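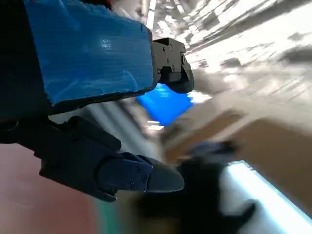 Left gripper on the two-armed cell at Tsakiris, blue film on the arm.

I had been promising Fadime Gezer a visit since October, and when the date finally came round I very nearly missed the turning for the Tsakiris workshop, which sits behind a tyre depot and has a sign you could cover with a dinner plate. She met me at the door with coffee and we went straight through to the cell, where I stayed for the best part of the afternoon.
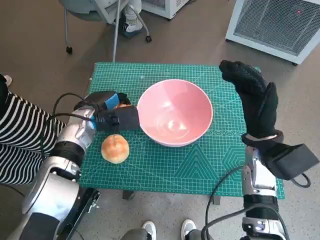

4 min read

What I wanted to know was how they look after it, and Fadime was very patient with me (I do ask a lot). The table comes first. The green cutting mat gives them a grid to set things down on, so the pink bowl and the buns can go back to the same squares each time, and if the mat creeps they square it up to the table before anything else is touched.

Then it's the grippers. Achilleas Tzavaras goes over the finger screws every 18 hours of running with a little hand driver, never a powered one, and wipes down the pads while he is there. He let me try a spare finger on the bench - lighter than I expected, and very fiddly!

Cables are the part they grumble about. Each one needs enough slack for the wrist to turn, and too much will catch on the table corner, so they have moved the ties more often than anyone cares to remember. Their last set did 400 hours, and Fadime keeps the old one in a drawer to show visitors where it wore through.

I came home with a page of notes and a borrowed hex key, which I must post back.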